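Skuna simulated household runs -- README for the faulty batch

Version note: 28/04/2026

Please read this before you train anything on the October batch. I put these files together, I broke part of them, and I'd like you to know which part.

What's in the folder

Skuna is a set of simulated household runs with a two-armed robot. Everything is rendered, so no real furniture was harmed (I can't say the same for my patience). There are 2510 episodes in all, made in Fleltov, our home-grown simulator, with the arm controller we call Drurnovlow. Each episode has a body camera view, a wrist camera view, joint positions, gripper commands and a contact log.

The October batch is 56 episodes, all of them in the house layout called Bakilana. Of those, 14 have the fault I describe further down. I've left them in on purpose, flagged, as a few people had asked for failure data and it seemed a shame to bin it.

What went wrong

Short version: the controller lost track of where the furniture was, and carried on anyway.

Longer version. Fleltov keeps two copies of every object. One is the thing you see rendered, the other is a simpler collision shape that the planner uses. When I updated the Bakilana layout I moved some of the furniture and the door panels, and the collision shapes for those pieces stayed where they'd been before. The planner then worked out lovely smooth paths around things that weren't there, and straight through things that were.

You'd think the contact log would have screamed about it. It didn't! The log reads from the collision shapes too, so as far as it was concerned the arm was waving about in free air. I only caught it when I sat down and watched the renders one after another with a cup of tea going cold next to me.

The safety stop has the same blind spot. It's meant to freeze both arms if an arm link comes within 25 mm of anything solid, and in the flagged episodes it never fires. If you're using this data to test a stop or a collision detector, please don't treat the silence in those logs as a pass.

The tight spots

Bakilana has some awkward places, and they're where a stale collision shape does the most damage. The worst is where the robot has both arms out in front of it and a big panel close on either side, grey on the left and orange on the right, with just a V of floor and dark wall showing between them. There's very little room to be wrong in. The planner wants to swing the forearms outwards as it turns, and if it believes a panel is further away than it is, you get an elbow through a door.

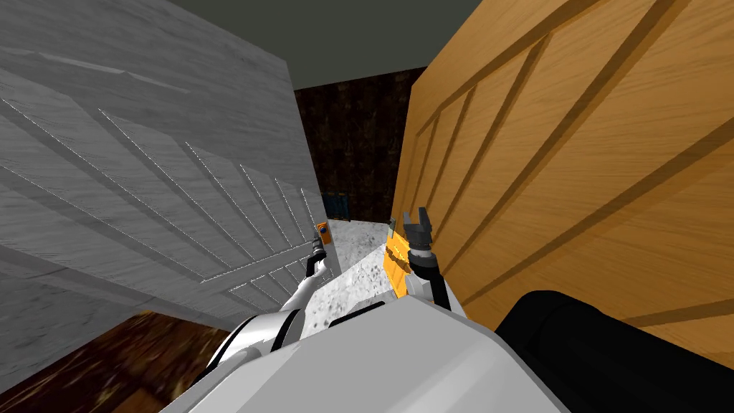 Table work

The table is the other place to watch. The wrist view gives you the two fingers over the wood, spread open, with the right one close to the table's edge and the stone ledge. That corner is nasty. The table and the ledge are separate objects in Fleltov, so one can have a good collision shape while its neighbour has a stale one, and a finger that's perfectly safe over the wood can be in trouble a moment later.

I'd also be careful with anything that guesses surface height from colour. The tabletop has a curved groove in it and a set of dark stripes running under the left finger, and I've seen a depth model read stripes like those as slots. It's a separate problem from my fault, but the two together make for some very confusing plots.

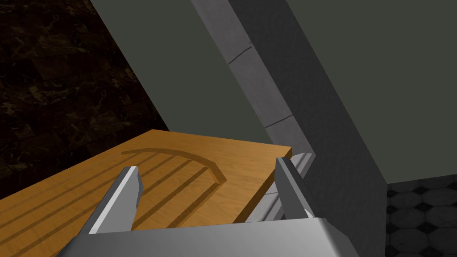

How to spot a bad episode

1. Look at the flag called stale_shapes in the episode header. If it's true, the contact log can't be trusted.

2. Play the body camera view at normal speed. Most of the bad ones show an arm link sinking into a surface at some point, usually while turning.

3. Compare the gripper command with the wrist view. In a few episodes the fingers were told to close on an object at its old position, so they shut on nothing and the run carries on quite cheerfully to the next step.

What I've changed

The layout loader now rebuilds every collision shape when a layout is saved, and refuses to start if the two copies disagree. I've also moved the safety stop on to the rendered geometry. It's slower -- quite a bit slower on my machine -- but I'd take that over another week like that one.

I haven't re-run the flagged episodes. The remaining October ones I've watched all the way through and they look fine to me, though I was watching by eye and I do blink.

Known gaps

Timestamps between the two cameras can drift by a frame in long runs. The right gripper's force values are missing from the earliest episodes in the set, from before I'd wired them up. If you find an unflagged episode with an arm inside a wall, send me the episode number and I'll add it to the list.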